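Chapter 5
Sorting and Shelving Small Collections

By the end of this chapter you should be able to:
sort a mixed table of books and household goods into groups
choose a shelf unit to suit what it has to hold
decide which coverings to keep on and which to remove
write a simple shelf list

Most collections begin without a plan. A school cupboard, a staff room or a spare bedroom fills up over the years, and somebody is then asked to put it in order. The work is not difficult, but it goes badly if the shelves are filled before the sorting is finished. In Chapter 4 we dealt with clearing a room. We now turn to what happens on the table.

The table is the most useful piece of equipment you have. It should be covered with plain paper or card, which protects the surface and makes small items easier to find. Pale grey or white is best. Patterned cloth hides paper clips, labels and loose pages. Keep part of the covering clear for the item you are dealing with, and put everything still waiting towards the back.

Books seldom arrive alone. Clothing, packets and wrappings come in with them, often in the same box, and each has to be given a place or sent elsewhere. Soft goods in bags can be set aside as they are and checked later. Books should be handled first, as they take up most of the shelf space and decide how the rest is laid out.

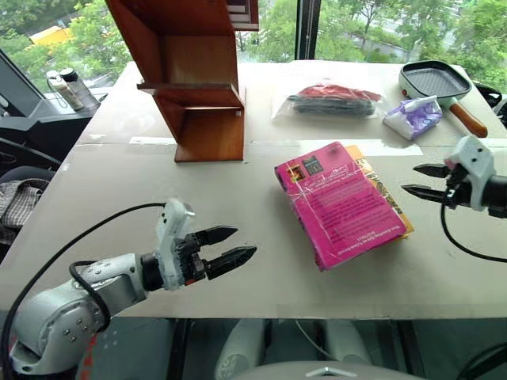 Figure 5.1 A book in clear plastic film on a covered table, with an open wooden shelf unit and bagged items behind.

Film and other clear coverings need a decision early on. A loose wrapper that has gone crinkled catches the light and makes the print hard to read, so the title is best copied on to a slip before the book is shelved. If the film was put on to protect a book in regular use, leave it. If it is only shop packing, cut it along the back edge with blunt-ended scissors and take it off in one piece.

Shelf units are of two main kinds, closed and open. Open compartments suit a small mixed collection: books can stand or lie flat, and a folded garment will fit where a row of books would not. They do collect dust — a weekly wipe is enough — and tall units must be fixed to the wall before they are loaded.

Case study: the Teltum reading room

Pankaj Shakya took over the reading room at Teltum in December, when it held 2,000 books and no list. He began with a single bay of 87 books and sorted them by subject on one table. Of these, 63 went back on the shelf and the others were set aside for repair or sale. The whole bay was listed by 28th December. We shall return to his shelf list in section 5.3.

5.1 Sorting before shelving

Sorting means putting like with like. Start with broad groups, such as books, clothing and packets, and divide them further only when a group is too large for one compartment.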